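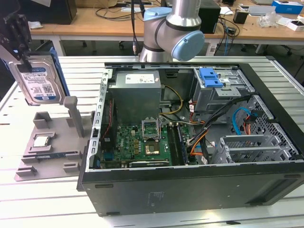
Figura 1. Torre de sobremesa abierta, con la placa base y la fuente de alimentación a la vista.

¿Puede una parroquia delegar el consuelo? Informe final del seminario de Teología Moral

Autor: Florencio Campos
Tutora: Hadiza Uzor
Entregado el lunes, 26 de julio de 2021

1. Punto de partida

El título original de este trabajo era «Persona, técnica y cuidado pastoral en el horizonte de la tradición tomista». Mi tutora lo leyó en voz alta, dejó pasar un silencio bastante largo y me preguntó de qué iba. Va de lo siguiente: la parroquia de Pleta estrenó en diciembre un servicio de respuestas automáticas para feligreses, llamado Indlow, y yo quise saber si la doctrina moral que estudiamos tiene algo que decir al respecto. Algo tiene, aunque menos de lo que prometía mi propuesta.

Indlow contesta por escrito a quien pregunta por horarios, papeles de bautismo y demás intendencia. El problema apareció cuando la gente empezó a contarle otras cosas. Un hombre que preguntaba por la misa de difuntos acabó explicando que no se hablaba con su hermano desde el entierro de la madre. El programa le respondió con el horario de la secretaría.

2. Material y método

El párroco me permitió leer 197 consultas sin nombres ni teléfonos. Las separé en administrativas y personales, criterio que me pareció clarísimo hasta que llegué a la cuarta. ¿Preguntar si una divorciada puede ser madrina es administrativo? Lo es para quien rellena el formulario. Para ella, me temo que no.

Al final clasifiqué 34 como personales. Hablé además con unas pocas personas de la parroquia, casi todas mayores que yo y con más paciencia, y leí los textos de la bibliografía del seminario. Confieso que de la segunda parte del tratado sobre la prudencia leí sobre todo los artículos que me convenían. Ya he vuelto sobre los otros.

3. Marco doctrinal

La antropología cristiana clásica entiende a la persona como unidad de cuerpo y alma, de naturaleza racional, hecha para la relación. De ahí se sigue que acompañar a alguien es un acto personal en sentido fuerte: lo realiza un sujeto que puede responder de lo que dice. Un programa no promete, no guarda secreto y no se avergüenza de haber contestado mal. Puede dar información correcta, y eso es un bien que no conviene despreciar, sobre todo si uno ha intentado llamar a la secretaría un martes por la tarde.

La tradición de la ley natural aporta una distinción útil entre instrumento y agente. El instrumento participa de la intención de quien lo usa. Un devocionario impreso no consuela por sí mismo, pero alguien lo escribió con esa intención y alguien lo puso en el banco. La pregunta moral recae entonces sobre quién pone Indlow en el banco, por así decir, y con qué cuidado. En Pleta la respuesta fue que lo había instalado el sobrino de la catequista.

Revisé también la postura contraria, que en el seminario defendió con brío mi compañero Saengthong. Según él, quien recibe una palabra verdadera recibe un bien, venga de donde venga, y citó la burra de Balaam. Es un argumento mejor de lo que me gustaría. Mi réplica es que la burra hablaba por encargo y que el relato se ocupa mucho de quién la enviaba. No quedó convencido.

4. Lo que encontré

De las consultas personales, 3 llegaron a una conversación con el sacerdote. Del resto no sé nada, y este informe no debería fingir lo contrario. Quizá esas personas hablaron con una vecina, que es el modo en que esta parroquia ha funcionado siempre.

Me llamó la atención el tono. La gente saluda al programa, le da las gracias y se disculpa por molestar. Hadiza Uzor me hizo notar que eso dice más de los feligreses que de la máquina – la cortesía es un hábito, y los hábitos no preguntan a quién se dirigen. Le pedí permiso para robarle la frase y me dijo que la citara como es debido. Queda citada.

El folleto de presentación, de unas 500 palabras, usa cuatro veces el término «cercanía» y ninguna la palabra «cura». El párroco asegura que no lo redactó él.

5. Valoración

Sostengo que el uso de Indlow para gestiones es moralmente indiferente y, con frecuencia, caritativo. Para lo demás, la parroquia tiene el deber de que la consulta llegue a una persona, y de que llegue pronto. Propongo una frase fija al final de cada respuesta con el nombre de quien atiende y la hora en que se le encuentra. El párroco aceptó la frase. La hora la estamos negociando.

6. Límites

Es una sola parroquia y la leí yo solo. No comparé con otros programas; había previsto incluir Pridenness, pero la parroquia que lo usaba dejó de contestar a mis correos, y tampoco contestó el programa. Falta un apartado sobre el sigilo y la conservación de los mensajes, que mi tutora considera el más importante y que entregaré como anexo en septiembre.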